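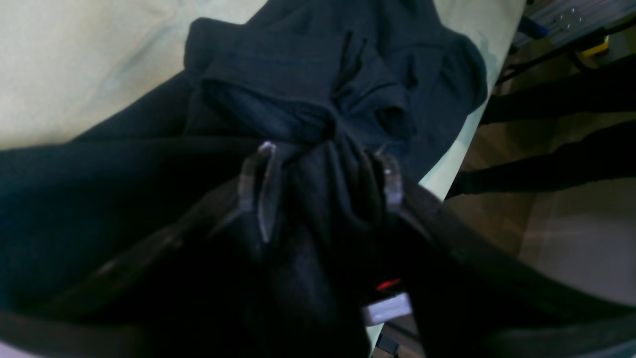 4. Picking up cloth

Read section 3 first. If the arm has not been homed today, go back and home it. The arm does not know it is the same arm it was yesterday.

This section covers the grasp and lift part of the Rewi folding task, which is the one the club enters at the Sorkisberg student meet. It applies to the Donis gripper with the flat finger plates fitted. If you have the rubber cups on, you are set up for the bottle task and should swap with whoever has your plates.

4.1 Before you start

You need the following at the bench:

One garment, dry, soft, with no zipper. T-shirts and sweatshirts are fine. Your own coat is not fine.
The two flat finger plates, wiped clean.
The hex key on the string. It is on a string for reasons the older members will be happy to go into at length.
A second person within reach of the stop button.

Caution: Tie back long hair and take off lanyards. The gripper was built to grab loose hanging fabric and does not check whether you are attached to it.

4.2 Fitting the finger plates

1. Press the stop button and wait for the arm to settle.

2. Slide the first plate into its slot until it clicks. If it doesn't click, it is upside down.

3. Slide in the second plate. The chamfered face goes inward, toward the cloth.

4. Tighten both screws until snug. Stop there. A plate cracked by overtightening comes out of the snack budget.

5. Release the stop button and run "open" and "close" twice from the Rultlow panel. The tips should meet evenly. If one tip arrives first, loosen, nudge and tighten again.

Note: Plates go cloudy with use. This has no effect on grip and you do not need to report it.

4.3 Laying out the garment

1. Drop the garment on the table from about elbow height. Do not arrange it. The rules call for a "natural heap," and judges have seen plenty of natural heaps with suspiciously perfect sleeves.

2. Check that there is at least one raised fold somewhere near the middle. A completely flat shirt gives the fingers nothing to close on, and they will spend the whole attempt politely stroking the table.

3. Keep the heap away from the table edge. Fabric hanging over the side pulls the rest along with it, and the arm will follow your shirt toward the floor with great dedication.

4. If you are using black or navy cloth, turn on the side lamp. The fold finder works from shadows. On dark fabric everything is a shadow, and it will pick a spot with total confidence and no evidence.

4.4 The first grasp

1. On the Rultlow panel, select Task, then Cloth, then Grasp Only. Do not select Full Fold. You are not ready for Full Fold.

2. Set the grip force to 30. This is the panel's own scale, and no one has found out what the units are.

3. Set the approach speed to 2.

4. Press Go and keep your hands off the table. The arm moves over the heap, pauses, and comes down. The pause is the fold finder thinking. It can last up to 7 seconds, and pressing Go again during it starts the count over.

5. When the fingers have closed, look at the fabric between them. You want a tight bunch with the folds running down into the gripper. A thin pinch of a single layer will usually slide out on the lift.

6. If you like what you see, press Hold. If you don't, press Open, shake out the garment and return to 4.3.

Caution: Never tuck extra cloth into the fingers by hand. It is cheating, and it also hurts.

4.5 The lift

1. With Hold on, press Lift. The arm raises the garment in small steps.

2. Watch the far side of the cloth. If a sleeve or hem is snagged on anything, press stop. A stretched shirt can be used again. A stretched wrist joint means a long wait and a form.

3. At the top of the lift the arm stays put until told otherwise. Write down what happened on the run sheet. "Good" is not a result. Write whether it held, slipped or dropped, and the force setting you used.

4. Press Lower, then Open. Let the arm back away fully before you pick up the garment.

Repeat until you get five holds in a row. Changing the shirt for an easier one after four resets the count.

4.6 When it goes wrong

Fingers close on nothing.
The table height is wrong or the heap is too flat. Redo the table touch in section 3, then drop the garment again.

Fingers press hard into the table and the arm stops with a beep.
Same cause, other direction. Clear the fault on the panel. Look over the plates for chips before the next run.

Cloth slips out partway up.
Raise the force by small amounts. Going straight to the maximum leaves permanent dents in the fabric and teaches you nothing about your settings.

Cloth will not let go.
Thick sweatshirts sometimes wedge behind the plates. Press stop, then ease the fabric out sideways. Do not yank. Do not let a friend yank.

Panel shows "Lost garment" while the garment is plainly in the gripper.
Known problem with Rultlow. Press Acknowledge. Arguing with it has been tried.

4.7 Shutting down

1. Open the gripper and send the arm to Park.

2. Save your log. The shared folder keeps the last 800 runs and deletes the oldest, so copy anything you want to show at the meet.

3. Take off the plates and put them back in the tin.

4. Fold the shirt. By hand, yes.

Section revised 8 March 2018. Section 5 covers regrasping and the first fold.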